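Threads > Making things > Eylül Sönmez

Reading time: 2 min

1/ A few of you asked about the striped board, so I'm putting it all in one thread. It's maple-colored strips glued side by side, pale ones and honey ones taking turns.

2/ The strips came out of the offcut bin at Kocabaş. I paid 200 for the whole armful and used maybe half of it. The rest is under my bed.

3/ Sort the strips before any glue comes out. I laid mine dry on the floor, swapped two that were nearly the same shade, and left them overnight. In the morning I swapped one back.

4/ Glue-up took 40 minutes with Güven holding the far end. Too much glue in the first three joints. I scraped it off the next day and it cost me an evening.

5/ Sanding: coarse, medium, fine, then wipe with a damp cloth, let it dry, and go over it with fine again. Then Rillov oil, two thin coats.

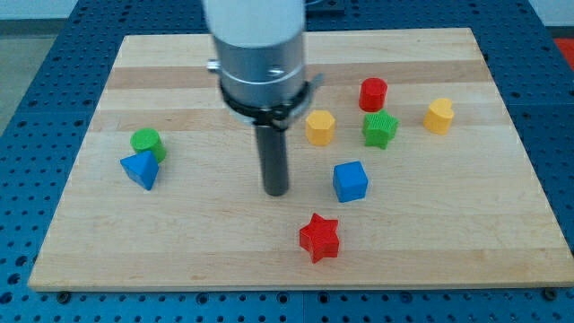
The board bolted down on the blue perforated table, with the small colored blocks out on it.

6/ The bolts are at the front corners, under the board. I wanted the top clear so a block can be pushed around without hitting a bolt head.

7/ Blocks: there's a green cylinder and a blue triangular prism over on the left side, and more shapes scattered across the rest. The set is from Lulport. Small, but they show up well against the stripes.

8/ If I made another one I would go with wider strips. The narrow ones look good but that's a lot of joints to flatten by hand.

9/ Weight is fine, I can carry it up 22 stairs without stopping. Re-oiling it in November.

Comments

Yavuz Aksoy: Did you alternate the grain direction too, or only the color?

Eylül Sönmez: Only the color. I didn't think about grain until it was glued.

Orhun Sönmez: I want the leftover strips if you're not using them.

Ertuğrul Duman: How long between the two coats of oil?

Eylül Sönmez: One night. The can says less.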